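Filtville concert hall to reopen in December with reworked acoustics

March 18, 2020

The Angelovski Hall in Filtville will close for nine months so that its stage, ceiling reflectors and ventilation can be rebuilt, the hall's management said in a statement. The first concert after the work is planned for December, with the local chamber orchestra Salutau returning as resident ensemble.

The main auditorium now holds 629 seats on two levels. That number will not change. The stage floor will be raised by 30 centimeters and extended toward the audience, and the first two rows will be moved to the rear of the balcony.

Measurements taken last year put the reverberation time of the empty room at 1.4 seconds in the middle frequencies, a value that suits speech and amplified music but is short for strings. The new reflectors, hung in three rows over the stage, are meant to bring it to 1.8 seconds. Curtains along the side walls can be drawn out for jazz and band programs, which make up close to half of the calendar.

The air handling system is the larger part of the budget. Players and recording engineers have complained for years about low-frequency noise from the ducts under the balcony. The replacement units will run at lower air speed through wider ducts, and the fans will sit on a separate slab outside the building.

Concerts during the closure

Most of the spring and fall program moves to the Hellerura, a former market building on the east side of town with room for some 400 listeners. Tickets already bought remain valid, but seat numbers do not carry over and seating will be open. Subscribers who prefer a refund can apply at the box office until the end of the month after each concert.

The organ series is canceled for this year. The hall's instrument, which has 2,401 pipes, will stay in place behind a sealed partition while the ceiling work is done, and will be cleaned and tuned before the reopening.

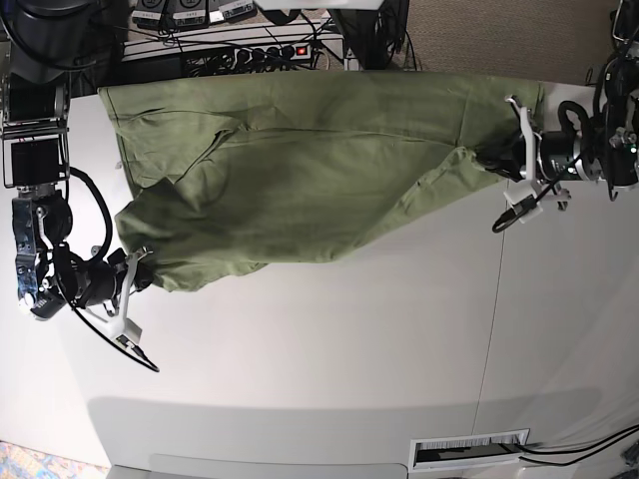
Access and ticketing

The box office stays open at the side entrance during construction. The parking area behind the hall will be used for deliveries and is closed to visitors. Sales for the December concerts start in the fall, first for subscribers and one week later for the general public. Prices in the two lower categories are unchanged.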